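Skistirico Opens Second Toasted Sandwich Counter in Inham

Inham, January. Skistirico, the small lunch company known for its warm sandwiches, is pleased to announce the opening of its second counter. The new place is in the former ticket hall on the Madatbridge side of Inham and serves from 7:30 in the morning until 3 in the afternoon.

The first counter, in Pirihi, served 3,442 toasted sandwiches during its last season. Many of the customers were office workers who had only a short break and wished to eat something warm. The company has received 1,562 written comments from them, and the request which came most often was for a counter closer to the Madatbridge offices.

"We read all the comments, also the angry ones," said Emiliano Paredes, founder of Skistirico. "People asked us for a shorter line and for more vegetables. We tried to answer both things with the new counter."

The Inham menu has 5 sandwiches. All of them can be ordered on brown bread or on white bread, and each one can be made without meat. The brown bread comes every morning from the bakery of Tamsin Kowalczyk, who has supplied the company from its first week. 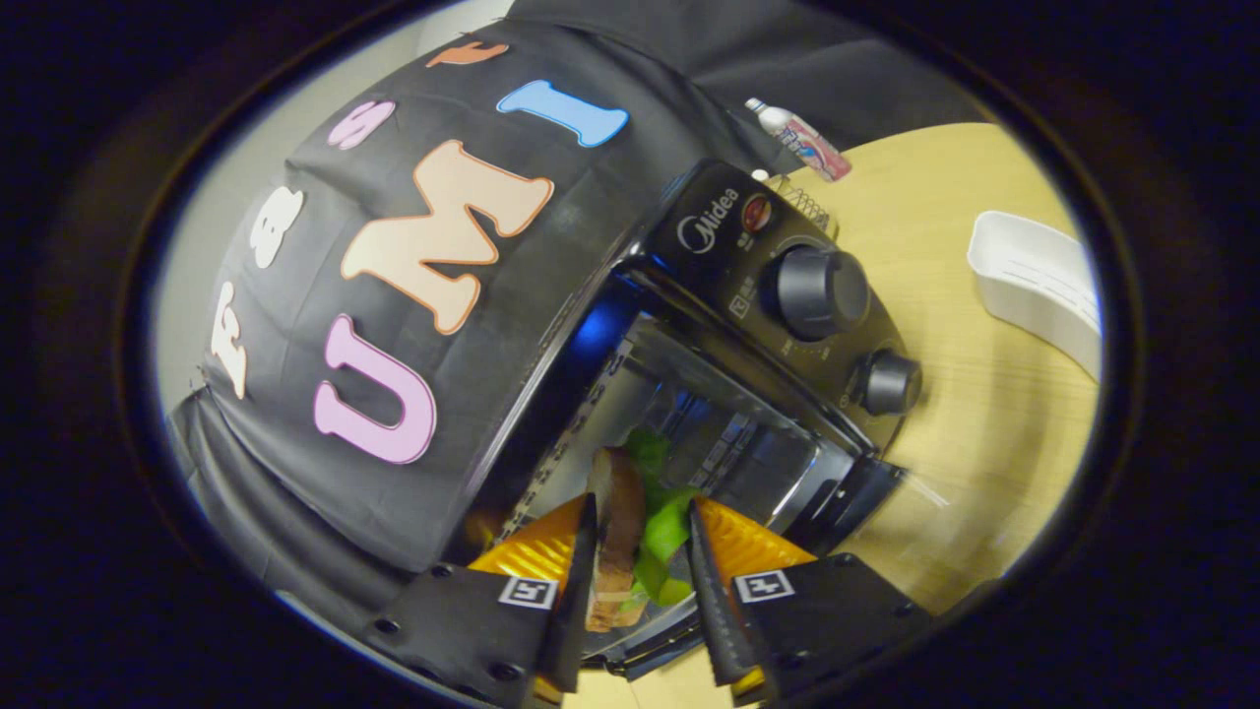

Skistirico does not use a large kitchen oven. The sandwiches are heated in toaster ovens of the same size that many families have at home, and the customer can follow the work from the other side of the counter. According to Getsemaní Escobedo, who is responsible for the recipes, a small oven gives better control of the crust. "With a big oven we always had some bread too dark and some bread too pale," she said. "Now we make few at a time and we look at them."

The question of the lettuce was discussed for a long time in the company. Some customers like it fresh and cold, others prefer it heated together with the bread. In Inham both ways are possible, and the customer should only say it when ordering.

During the opening month, the first 200 customers who bring their own lunch box will receive a free cup of soup. Orders for groups can be made at the counter one day before. Keisha Holloway will manage the Inham location, together with a team of five persons.

The Pirihi counter stays open with its usual hours.

Press contact: Dwayne Greenberg, Skistirico, Inham office. Interviews and visits to the counter can be arranged in the afternoon, after 3.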